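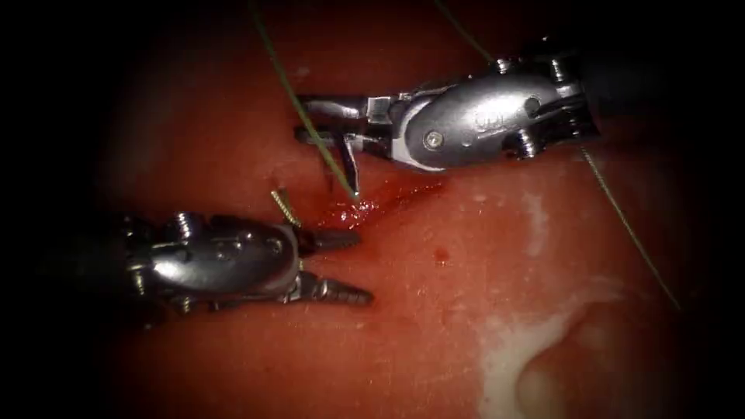

Josefien Meijer had asked before the visit whether the practice pads would bear any resemblance to living tissue once a needle was put through them, and wrote afterwards that the surface had been more convincing than she expected, while the edges of a cut were harder to judge by eye.

Her question was taken up several times during the Saturday open day at the Fornix suturing skills laboratory, which members of our continuing education group attended at the invitation of the laboratory's teaching office. The following report is submitted for members who were unable to attend and for those considering the spring course.

Arrival and programme

Visitors were received at the side entrance and asked to leave coats and bags in the lockers on the ground floor. Ravinder Morin gave a short welcome and set out the order of the day: the materials room first, then the practice area, then a discussion period with coffee. The group was divided into 2 parties so that each could stand close enough to follow the work. A printed programme was supplied, although the times in it were not strictly observed and the second party began late.

The materials room

Pads, needles and thread are stored in shallow drawers and issued against a signed sheet. Aino Lappalainen explained the laboratory's approach to pads. A learner begins on a flat pad with a prepared cut and moves to a domed pad when the instructor is satisfied with the spacing of the stitches. The curve changes the angle at which the needle must enter, and learners who have become comfortable on the flat pad commonly find that their first bites on the dome are too shallow. Pads are kept under cover until required and are discarded when the cut edges begin to tear.

The laboratory reported that 200 pads were issued over the last teaching term. Members asked whether a pad could be turned and used again. The answer was that it can be, provided the new cut is placed well clear of the old one, and that this is left to the instructor.

Thread is chosen with visibility in mind. A coloured thread is preferred for early sessions, as the learner must be able to tell the short tail from the long one under strong light. Several members remarked that glare had given them difficulty in courses elsewhere, and Ms. Lappalainen acknowledged that a wet surface under a bright lamp will always hide some of the detail. Learners are advised to look for the thread first and the cut second.

The practice area

The lights in the practice area are kept low apart from those directed at the work. Members were asked to remain behind the line on the floor and to hold questions until a stitch had been completed. Those at the back of the second party had some trouble hearing, and a request has been passed to the teaching office for a microphone on future occasions.
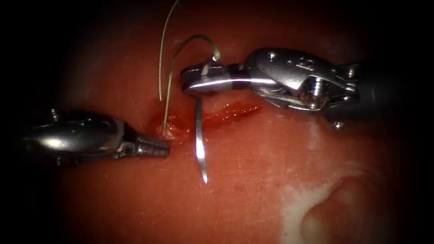
Suturing under way, with the curved needle held in the instrument on the right.

Much of the commentary concerned the needle. Learners are taught to follow its curve through the tissue and to avoid pushing it in a straight line, which widens the hole and drags on the edge. The point should be visible before the needle is released. Where it cannot be seen, the learner is told to back out and begin the bite again, even if this costs time. The laboratory does not set a time limit until the third session, a decision that was well received by our members.

The second instrument was discussed at some length. Its task is to steady the tissue, receive the needle and manage the loose thread, and it was observed that beginners tend to forget about it while they concentrate on the needle. Instructors watch for this in particular. They also watch for closed jaws pressed into the surface, a habit that marks the pad and would injure a patient.

Knots and thread handling

Knot tying was treated as a separate subject, and in the view of this group it was the most useful part of the visit. The laboratory teaches the knot on its own before it is joined to the stitch. Tension is the usual point of failure. Too little leaves the edges apart, and too much gathers them into a ridge. Members were shown the difference on used pads, which were passed from hand to hand on trays.
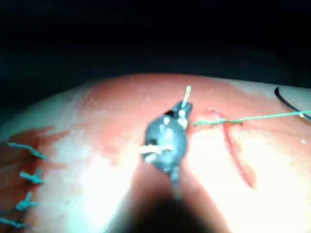 Green suture thread crossing an open incision on the domed pad.

Loose tails were a further topic. The teaching office asks that ends be kept in view and out of the line of the next bite. Lauri Kemppainen enquired how long the tails should be left, and was told that on practice pads they may be left longer than in clinical use, so that the instructor can test the knot by hand afterwards.

Assessment of finished work

Each pad is reviewed with the learner present. The review sheet has 7 headings, among them entry angle, spacing, edge contact and knot security. Marks are not given in the first sessions; the instructor writes a comment under each heading and the learner signs it. Su-bin Jin noted that the sheet could be adapted for our own evening sessions with little change, and a copy has been requested.

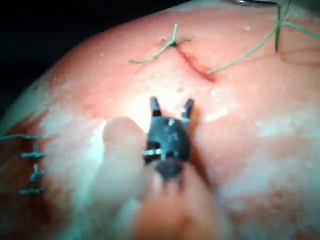
Photo: Fornix teaching office

A knot at one end of an incision does not by itself close the length of it, and the reviewers look along the whole cut for any part that still gapes. Learners are asked to point this out themselves before the instructor does. Members who tried the exercise on the trays agreed that it was easier to find fault with another person's pad than with one's own.

Discussion period

The discussion turned chiefly on cost and places. The spring course runs in January and admits small parties only. The laboratory has offered to hold 3 places for our members, on condition that names are received in advance. Pads and thread are included in the fee; parking is not, and the lot behind the building fills early. Members travelling by bus should note that the stop nearest the side entrance is not served on weekends.

The group records its thanks to Ravinder Morin and Aino Lappalainen for their time. Names for the spring course should be given to Su-bin Jin, who also holds the programme and will circulate the review sheet when it arrives.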